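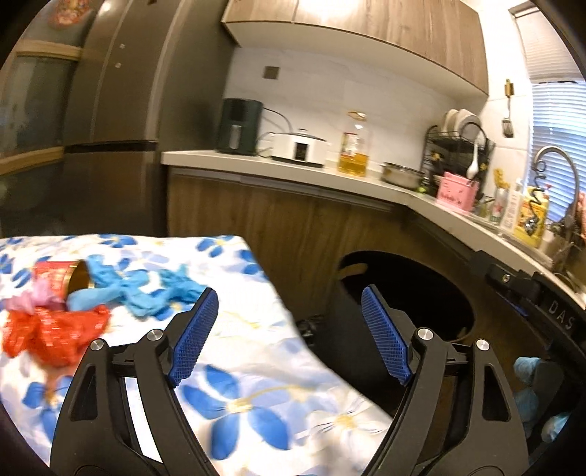

Kitchen counter, cabinets, and the table with the flowered cloth.

Skulten Bolt-On Balcony
For apartment buildings, new and existing
Made by Ljungberg. Sold and serviced in the US by Clirlow.

From $1849 per unit, deck and frame only. Railing, anchors and freight quoted separately. See Pricing below before you call, please.

What it is

A factory-built balcony that hangs off the building instead of being poured with it. Welded aluminum frame, deck boards already on, drain tray already in. Comes off the truck in one piece, gets lifted by crane, lands on brackets that are already in the wall. Bolts go in, railing goes on, next one.

Works on concrete, steel frame, and most heavy timber. Light wood frame is a maybe. Send us the wall section and Teodor Holmgren in engineering will tell you yes or no, usually the same week. Brick veneer over stud is almost always a no without extra steel behind it. We do get asked a lot.

Who buys it

Mostly mid-size apartment developers who want the outdoor space on the plans but don't want the slab running through the insulation line. Also owners of older buildings where the original balconies have been condemned or taken down and the doors screwed shut. Some student housing. One hotel so far.

Biggest job to date is Lemora, 354 apartments on the old rail yard, one Skulten per apartment on the street side and doubles on the corners. Ayodele Isah ran that site for the contractor and is OK with us passing on her email to anyone who wants to ask how it went. Ask us for it, we won't post it here.

Sizes

Standard depths are four, five and six feet. Widths in one-foot steps from six to twelve. Anything wider gets a center bracket. Corner units and angled ends are custom, and custom means drawings, so add time.

Juliet version (no deck, railing only) is a different product. Not on this page. Ask.

Deck boards

Aluminum, ribbed, powder coated. Closed joints so water goes to the tray and not onto the person below. Boards lift out one at a time with the flat key that ships with the unit. Keep the key! Replacements are cheap but we're not always quick about mailing them.

Thermally modified ash is available as an upgrade. Looks great the first year, goes gray after that, same as any wood outside. If your buyers are going to complain about gray, order the aluminum.

No composite boards. We tried two and didn't like how either one moved in the sun.

Drainage

Tray slopes toward the front edge, half a degree built in, so hang the frame level and don't add your own slope. Outlet left or right, pick when ordering. It can connect to a downpipe or drip free where the local code allows. Lots of cities don't allow it over a sidewalk. Check first.

There is a leaf screen over the outlet. It needs cleaning. Put it in the tenant handbook or put it on the maintenance schedule, one or the other.

Railings

Picket, glass, or perforated sheet. All meet the usual guard height for apartment use in the US, but you local inspector has the last word and some want it taller. Taller posts are a no-charge change if we know before fabrication. After fabrication they are very much a charge.

Glass is laminated and tempered, clear or frosted. Frosted is running slower than clear right now.

Colors

35 stock powder coat colors, matte or satin. Frame and railing can be different colors at no extra cost. Color match to a sample is possible, minimum order applies, and please send a physical chip. A phone photo of somebody's window frame is no good to the paint shop.

Privacy screens

Side screens in slat or perforated sheet, full height or to shoulder height. They bolt to the same posts as the railing. Order with the railing if you can, retrofit works but needs a longer post sleeve and somebody on a lift.

Brackets and anchors

This is the part to get right. Brackets go in early, well before the balconies arrive. For new concrete they're cast in, with a thermal break pad between bracket and slab. For existing walls they're through-bolted to plates inside, which means opening up some ceiling in each apartment. Plan for that with your tenants.

Eskil Bråten at Ljungberg designed the current bracket. It has slotted holes both directions, so you get some adjustment up-down and side to side. Not endless. Survey the brackets before you release the balconies for shipping and send us the numbers. If something is out we can usually fix it in the shop with a packer plate. On site with the crane waiting is a bad place to find out.

Installing

Crane and a crew of four. Two on the ground, two at the opening. We don't install but we do send someone for the first day on any order over 30 units, travel included. Smaller orders, you pay travel. Usually it's Clifford Bouchard who comes out. He'll want to see the lifting gear before anything leaves the ground.

Lifting eyes stay with the frame until the last bolt is torqued, then come out and go back in the crate. Please return the crate. Please.

Wind limits for lifting are in the install guide. They are limits for the lift, not for the finished balcony.

Care

Wash the frame with mild soap and water twice a year, more near salt water. No bleach, no pressure washer up close. Check bracket bolts after the first winter and then as your engineer says. Grills: electric only is our recommendation, and a lot of fire codes say the same. Planters are fine as long as total load stays under the number on the plate inside the railing post. Wet soil is heavy, more than people think.

Lead time

Standard sizes, stock colors: 30 working days from signed drawings. Custom sizes, ash decking or frosted glass: longer, ask for a date in writing. Orders signed before September get the current steel price on brackets. After that we'll have to requote.

Pricing

$1849 is the smallest standard size with aluminum deck, one outlet, stock color. Goes up with width and depth. Quantity breaks exist, they're not published, they depend on how many different sizes you want. All one size is cheapest by a good margin.

Warranty

Frame and welds ten years, powder coat five, moving parts on the railing gate (if you order a gate) two. Warranty needs the bracket survey on file, see above. Doesn't cover hot tubs. Yes, somebody asked.

Downloads

Install guide, PDF
Bracket details, CAD
Load tables, PDF
Color card, PDF (screen colors are only close, get the real card mailed)

Quotes and drawings: Sorcha Doherty, sales desk, Clirlow. Include wall section, number of units, city, and rough date you need them on site. Quotes without a wall section take twice as long.

Page updated 2022-08-07. Load tables for the twelve foot width being revised, call before using the old ones.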